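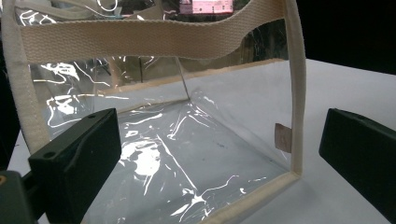

What should be checked before a new perception build goes onto the clear-film packing task?
Start with the depth settings and the stop behaviour, then the grasp planner, and leave the speed limits until last, with every change written down as you go.

Estmont > Software > Release checks > Transparent and glossy items

Pre-run safety checklist, perception and planning stack
Build: Rundow 76
Task: clear vinyl tote, open, on white tabletop
Checked by: Khrystyna-Mariia Chornovol
Date: Aug 24, 2019

1. Stop and hold
Software stop reaches the controller from both the operator screen and the Joltside panel: PASS
Gripper holds its position on stop and does not spring open: PASS
Comment: I do like to see this one done twice, once with the arm still and once in the middle of a slow move, and I'm pleased to say both were fine. Please keep it at the top of the list, even on days when all you've touched is a config file!

2. Depth and segmentation
Missing depth marked as unknown, never as free space: PASS
Highlights on film not reported as separate objects: FAIL
Tote outline found from the fabric trim: PASS WITH COMMENT
Comment: Clear film is a trying thing for any camera, and the white streaks along the creases still come through the segmenter as little islands of their own. The cream handle and binding are far kinder to us, so the outline is now fitted to those first and the plastic is filled in afterwards. I'd ask whoever picks this up to try the glare filter at 54 before changing the model, as it was left at its old value when we merged the Mthembu branch.

3. Planning
Approach path stays clear of the handle: PASS
Table height read from calibration and not from the depth image: PASS
Planner gives up cleanly after 400 ms: PASS
Comment: The table question took up most of my morning. A white top seen through wrinkled film gives a floor that wanders up and down, and an older build would cheerfully have planned to it. The calibrated height is now a hard lower bound, and the planner refuses to start if the value is missing (it used to fall back to zero, bless it).

4. Control
Closing force limited in software before the first contact: PASS
Finger positions agree with the model at open and closed: PASS
Speed cap restored after a restart: NOT CHECKED
Comment: I ran out of time for the restart test and would sooner say so than tick it. Keep to the slow profile until it has been done.

5. Logging and tooling
Clocks on camera and controller agree: PASS
Replay tool opens the new log format: PASS WITH COMMENT
Disk warning shows at 99 per cent: PASS
Comment: Replay opens the logs nicely but loses the mask colours when you scrub backwards. It's a nuisance and no danger to anyone, so I've raised it as minor. The disk warning works, though I would dearly love it to come a good deal earlier.

Outcome: slow profile only. Recheck items 2 and 4 on the next build.

Recent checklists
Cardboard trays, Rundow planner update
Joltside panel: stop signal test sheet
Mthembu branch merge notes
Calibration record, November

This site uses cookies to remember your sign-in and page settings. Accept or change settings.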